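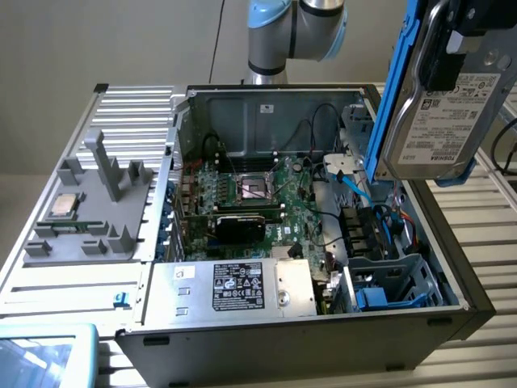

4.2 How long the bouquets lasted

I'll start with the vase life results, as they're what everyone asks me about. I ordered 14 single-variety boxes from Zovico and the same number from Eltent, all sent to my own address in Kistberg, and I kept every stem until I really couldn't call it a flower any more. The last February box was an absolute joy (ranunculus, tightly budded, still going when the next delivery came!). 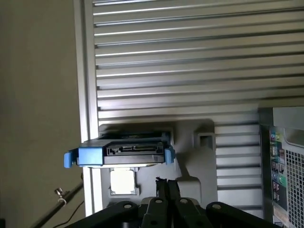

Roses were harder to score. A rose with a bent neck can have perfectly good petals, and I went back and forth over whether to count it as finished. In the end I followed the Ikeda scale, which treats a bent neck as the end of vase life, and rescored the early boxes so that they matched. Of the 2242 stems I unpacked, 1349 were roses, so this choice matters quite a lot to the totals in Table 3.

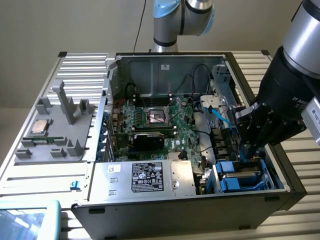

Stem support inside the box was the next thing I looked at. Both firms send their flowers lying down, and I'd wondered whether that bruised the lower blooms. I scored each layer separately, which meant getting the top layer out without dragging on the one beneath. A gripper with two fingers, like the one reaching down into the computer case in Figure 3, can come in from above and leave its neighbours alone, and I tried to work in much the same way with finger and thumb. It was slow going, but I lost very few petals to my own clumsiness. The lower layers did show more bruising, mostly on pale varieties, and mostly in the Eltent boxes.

Figure 4. Hands at a knob beside an open computer chassis.

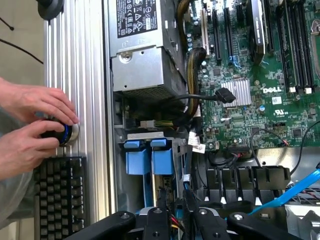

4.3 What subscribers told me

I also sent out 3000 postcards asking people how they looked after their flowers once they'd arrived. Plenty of them recut the stems on the first day and then never again, and I must admit I used to do exactly that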